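**Brorano site – foreign object screening, progress to end of February**

Screening on the raw potato line is running on both shifts. We finished the Thorlacius detector install in the second week and moved the reject bin 12 metres back from the sorting table, as the insurer asked.

Of 40 staff on the line, all but three have done the stop-and-clear drill. The rest are booked for March. 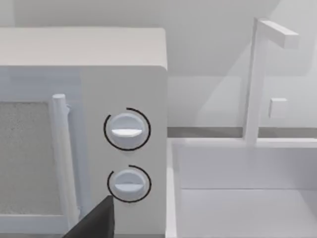
Fimadden has agreed to tip loads at a slower rate while we recheck the settings. False alarms are still too high – mostly stones and bits of harvester chain. Renix will recalibrate at no charge.

We have spent $400 over the signage budget and will cover it from training. Police contact details are now posted at both gates.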